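Open afternoon at Lumov, February

I signed up for the Lumov visit because I write motion planning code for a living and wanted to see somebody else's bugs. The invitation promised "a look under the hood of Bimuvau," their planning and control stack, plus lunch. Lunch was a sandwich. The hood came up a good deal further than I expected, so I'll forgive the sandwich.

Horațiu Barbu opened with the slides. There were many slides. The short version is that Bimuvau splits the work into a slow planner, which thinks about where the arm should go, and a fast controller, which has to live with what the planner decided. Anyone who has worked in a large company will recognize the arrangement. The planner gets 300 milliseconds to come up with a path. If it runs out of time, the controller holds position and a line goes into the log. Barbu put one of these logs on the screen, and it was 2458 lines long, most of them the same line. I liked him more after that.

Smaranda Surdu took over for perception, and this was the part worth the train fare. Her group stopped trying to name objects before grasping them. The system fits a rough shape to whatever the depth data offers, scores grasp candidates against it, and only asks for a label when it needs to decide where a thing should go. She had a chart showing the scorer working through 1070 candidates per request before the pruning step. Someone in the second row asked what happens with shiny surfaces. She said "bad things" and went to the next slide.

The tooling demo was run by Dindo Mercado, who had built a replay viewer called Bogdan. I asked where the name came from and was told it was a long story, and then was not told the story. Bogdan lets you scrub through a run with the planned path, the joint commands and the point cloud all on one timeline, and you can change a planner setting and re-run from any point without touching the robot. I have wanted this tool for years. I have also started writing it twice, in two different jobs, and I would rather not discuss how that went.

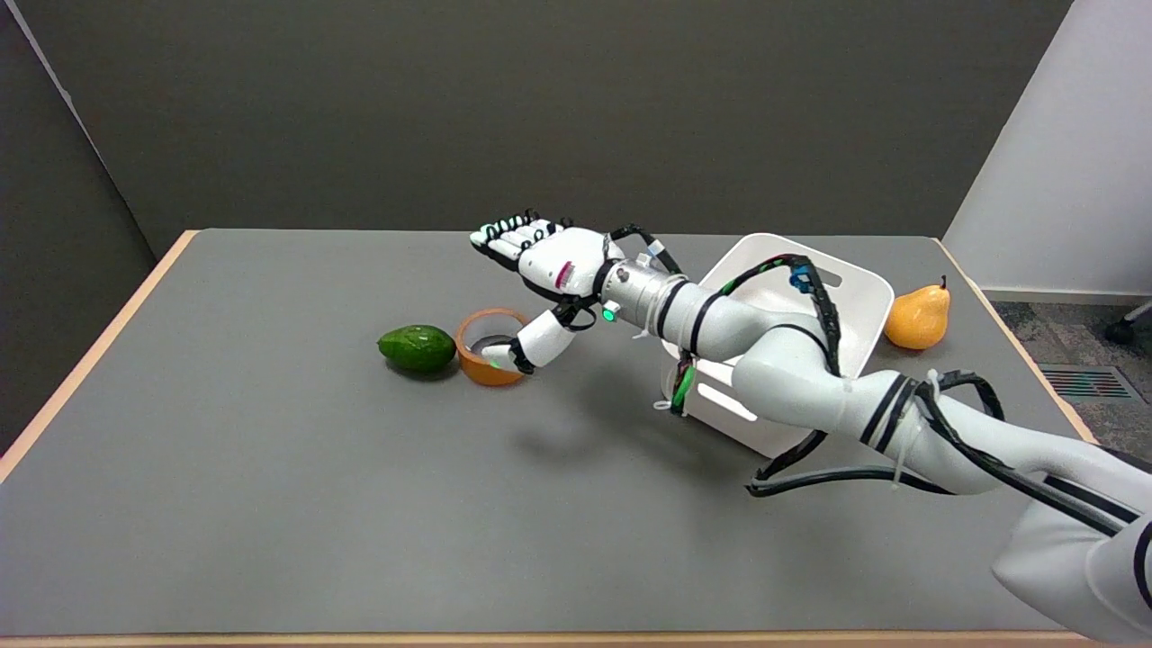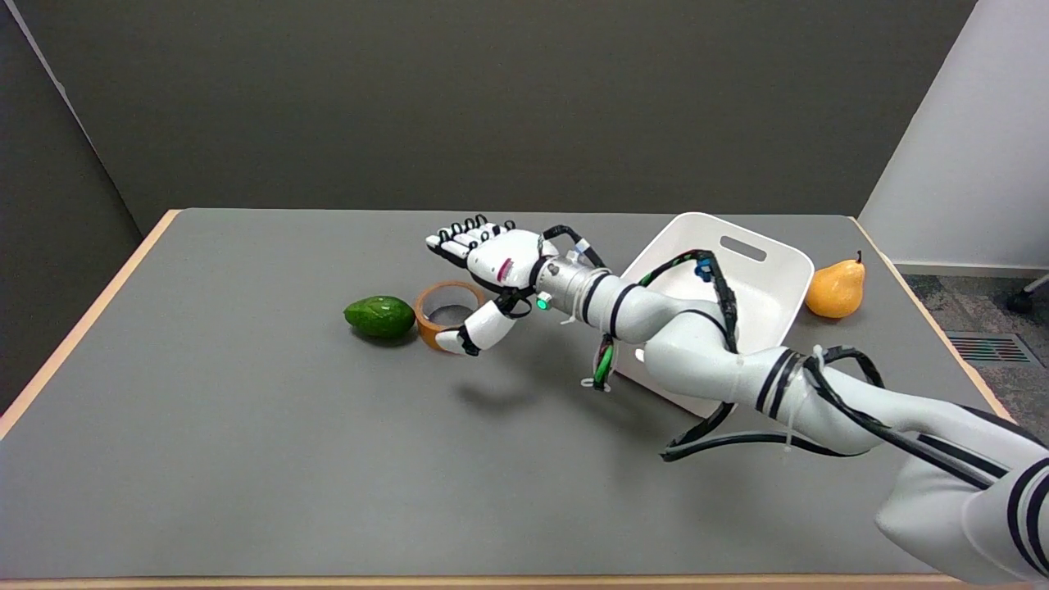

My own trouble at Pivwood is finger clearance, and I spent the last stretch of the afternoon cornering people over it. Our planner treats the hand as one fat box, so anything close to a neighboring object gets rejected and the arm sulks at its home pose. Bimuvau gives each finger its own collision shape and lets the thumb carry a smaller margin than the rest. With the avocado lying right beside the bowl, as it is in the first picture, our box would overlap the fruit and we'd get no plan at all. Elsa Lahtinen, who wrote their collision checker, listened to all this politely and asked whether we had considered more boxes. We had not. She also warned me that the finer model made their worst-case planning time noticeably uglier, and that they won some of it back by checking the fingers only over the final 90 millimeters of the approach. I wrote that on the back of my visitor badge, which I was then asked to hand in at the desk.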